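Wunari Publishes Results of Household and Shop-Floor Chore Trials

Company says machines can take on a narrow set of jobs today and are not ready for the rest

October. Wunari, which develops software for robot arms, has published the results of its second round of chore trials. The trials asked whether a machine trained on human demonstrations can do ordinary jobs in a home or a small workshop without a person stepping in. For most of the jobs tested, the answer is no.

The trials covered 61 chores. They included wiping a table, folding a hand towel, sorting screws into bins, loading a dish rack, plugging in a lamp and putting lids on jars. Each chore was attempted 50 times. To be counted as ready, a chore had to be finished without help in all but 2 of those attempts. Three chores met that mark: moving boxes from a shelf to a cart, placing cups upright on a tray and wiping a flat, clear surface.

"People ask us when they can buy one that does the housework," said Pranab Rathnayake, head of trials at Wunari. "I tell them it can wipe a table if somebody clears the table first. That is where we are."

The company said the weakest results came from soft items and from anything with a tight fit. Towels were picked up in most attempts but rarely folded square. Lids were placed on jars and then cross-threaded. Lamp plugs were the lowest-scoring item in the home group.
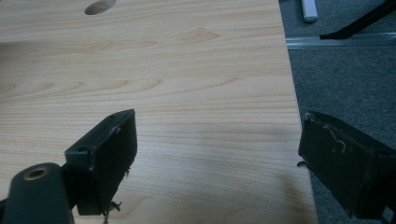 Wunari trains its software on recordings of people doing the chores with a hand-held gripper. The operator works at a normal pace and repeats the job from different starting positions. Training sites were asked to use the furniture they already had. A tabletop with strong wood grain and a round hole cut into it is harder for the software than a plain white bench, and the company wants that difficulty in the data. Table edges get separate attention in the new report. Where a wood top ends and gray carpet begins, the software has to judge that the surface has dropped away, and a shadow lying just inside the edge can lead it to place an item too early or too late. Items set down near an edge were dropped more often than items set down in the middle.

Shop-floor chores scored higher overall than household chores. Wunari puts this down to parts that arrive in the same place and the same orientation each time. When bins were moved by a hand's width between attempts, the gap between the two groups narrowed.

Speed was recorded but did not count toward a pass. In every chore, the machine was slower than the person who had demonstrated it. The closest result was box moving. The widest gap was in towel folding, where several attempts were stopped at the time limit.

The trials used Favov, the company's control software. A revised version with changes to how it handles cloth and table edges will go to current customers at no charge. Customers using Favov for box moving do not need to change their settings.

A third round of trials is planned. It will drop the chores that are already passing and add jobs that take place in more than one room, such as collecting dishes and carrying them to a sink. The pass mark will stay the same.

"We would like other companies to run the same list and publish what fails," Rathnayake said. "A video of one good attempt does not help a shop owner decide anything."

The full chore list, the scoring rules and the results for each chore are available from Wunari on request.

About Wunari
Wunari develops control and training software for robot arms used in light assembly, packing and household research. Its products include Favov and the Purba training library.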